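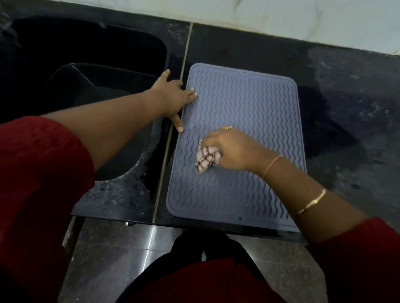
A ridged silicone drying mat on a granite kitchen countertop.

Benchtop care: new guidance for residents of Mondumar

May 14, 2023

Residents of the Mondumar apartments are advised that the Radulović building management office has revised its guidance on the care of stone kitchen benchtops. The revised pages replace those issued in February and apply to all 90 apartments in both towers.

Stone benchtops were fitted throughout the complex during the Pandamura refurbishment. Granite is a durable material, but it is porous to varying degrees, and the sealant applied at installation wears with ordinary use. The management office has received a number of enquiries about dull patches beside sinks, rings left by cups and jars, and discolouration along the joins between slabs.

For daily cleaning, a soft cloth, warm water and a small quantity of pH-neutral detergent are sufficient. Vinegar, lemon juice, bleach and cream cleansers should not be used on any stone surface. Spills of oil, wine, coffee or tomato should be blotted promptly -- wiping tends to spread the liquid over a wider area.

Residents who dry dishes on the benchtop are asked to lift the mat or rack after each use and dry the stone underneath. Water held against a join for long periods may leave a mineral deposit that is difficult to remove.

Resealing remains the responsibility of the owner. The owners corporation has negotiated a group rate of $700 per kitchen, covering cleaning, one coat of penetrating sealer and a return inspection. Tenants should direct requests to their property manager in the first instance. Chips and cracks are assessed separately, and repairs to a damaged slab may cost up to $3000. Owners should confirm with their insurer whether such damage is covered before authorising work.

Kitchens will need to be cleared before the contractor arrives, and the benchtop must be left undisturbed overnight. Booking forms are available at the management office on Level 2 of the east tower.

Comments

Eastside tenant: Does the group rate include the laundry bench, or only the kitchen?

Level 5 owner: We had ours resealed last year. Can we book the inspection separately?

Recent items

Changes to hard rubbish collection
Visitor parking permits: renewal process
Lorex intercom upgrade -- west tower

This site uses cookies. By continuing to browse, you accept our privacy policy.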